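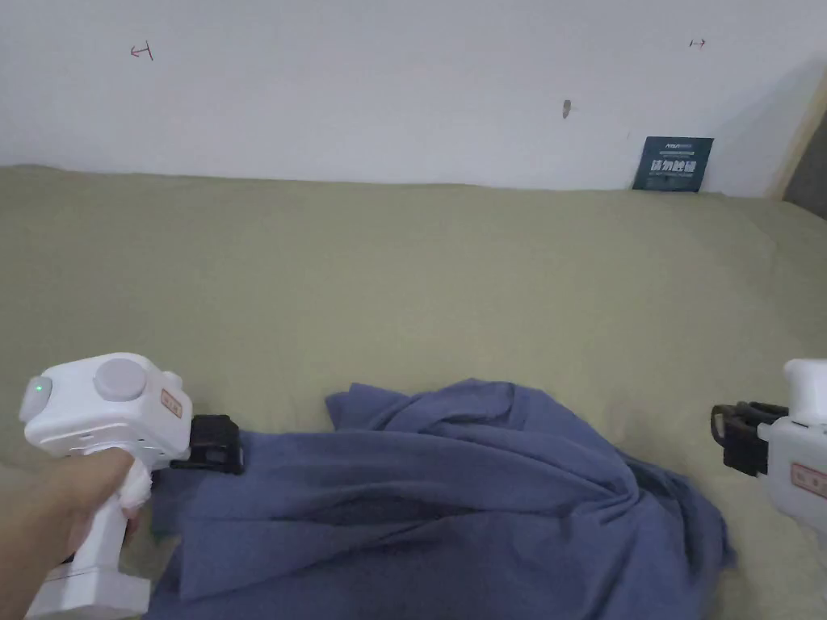 Hand-held grippers over a crumpled blue-gray cloth.

Fernanda Mota was quoted $649 to have the grout in one bathroom "restored." The contractor, a Lemville outfit with a very nice van, told her the work had to happen before winter. She asked what winter had to do with an indoor shower. He said moisture, and left a brochure.

I have read the brochure. It promises a color seal that lasts for decades, and the warranty on the back page runs 2 years.

Sosina Belay, who laid tile in Vulldale for most of her working life, thinks a lot of these jobs are a deep cleaning with a bottle of sealer on top. She doesn't call it a scam. She calls it expensive mopping. Real regrouting means cutting the old joints out, and it makes a mess you'd notice.
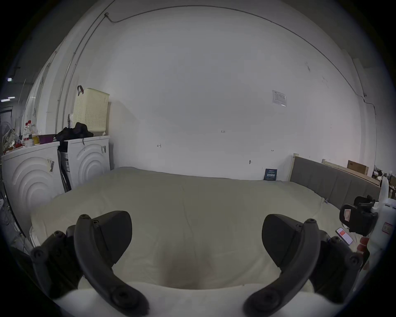
So ask which one you're buying. Mota's quote never used the word "remove." A second bid, from Tilahun, came in at $516 and did, though it left out the caulk around the tub, and the caulk was the part that had failed.

She ended up spending $40 on supplies and an April afternoon on her knees. Her corners are a little wobbly. I can't tell you whether the job will hold, and I'd be wary of any contractor who says he can. The brochure is still on her fridge.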